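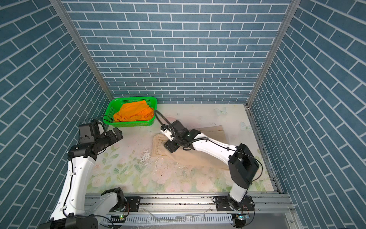
What the arms changed at our laundry

I run the folding side of a commercial laundry called Medunbridge. We wash for care homes mostly, plus a couple of clinics. Since February we have had a folding cell on the floor, two arms on a rail with a basket in the back corner, and people keep asking me how it's going, so I'm writing it down once.

The cell came from a company called Putura. The controls were set up by Kollár, a small shop that also did our conveyor. Both were fine to deal with. Kollár answers the phone.

Residents' own clothes are the hard part of our work. Sheets and towels go through the flatwork line and have for years. Personal clothing is different. Every piece is a different size, it comes out of the dryer in a wad, and half of it has elastic in it. Pants with a gathered waistband are the worst. The waist pulls in, the legs spread out, and you have to hold the band flat before you can do anything with the rest. A person does this with one palm and doesn't think about it. On the cell, one gripper comes down on the fabric by the waistband and stays there, and getting that to happen in the right spot took most of the first month.

We tried several mats before settling on the rose print. It gets dirty faster than I'd like. I wipe it at the start of each shift and again after lunch.

Speed first, because everyone asks. A good folder on my crew does a pair of elastic pants in some 30 seconds, including picking it out of the basket and smoothing it. The cell is slower than that and I don't expect it to catch up this year. It can run during breaks, and it can run after the crew goes home, as long as one person stays within earshot.

There were nine people on folding before the cell and there are nine now. I was asked to put that in writing back when it was ordered, and I did, and the owners signed it. What has changed is what those people do. Two of them split their shift between the table and the cell. They load baskets, watch for snags, pull out anything with a zipper or a long drawstring, and mark down what went wrong. They got a raise for it, a small one, after I asked twice.

The others had mixed feelings. One told me she didn't like having her work watched so a machine could copy it. I think that was a fair thing to say, and I didn't have much of an answer. We agreed that nobody has to fold for the cell who doesn't want to, and she doesn't.

Wrists and shoulders are the other side of it. Folding all day wears people out, and the ones who rotate onto the cell say their hands feel better by the end of the week. I don't have numbers for that. It's what they tell me.

There is new work too. Somebody has to check the cables, empty the lint, and reset an arm when it stops. The stops come without much pattern. I'd like a proper log, and at the moment we have a clipboard.

A second laundry in our group, Pravden, wants a cell of its own and sent four people over to look at ours. I told them to start with T-shirts and leave the pants for later. They took notes on the mat and asked where we keep the spare grippers. The spares are in my desk drawer, under the invoices, and I need to find them a better place.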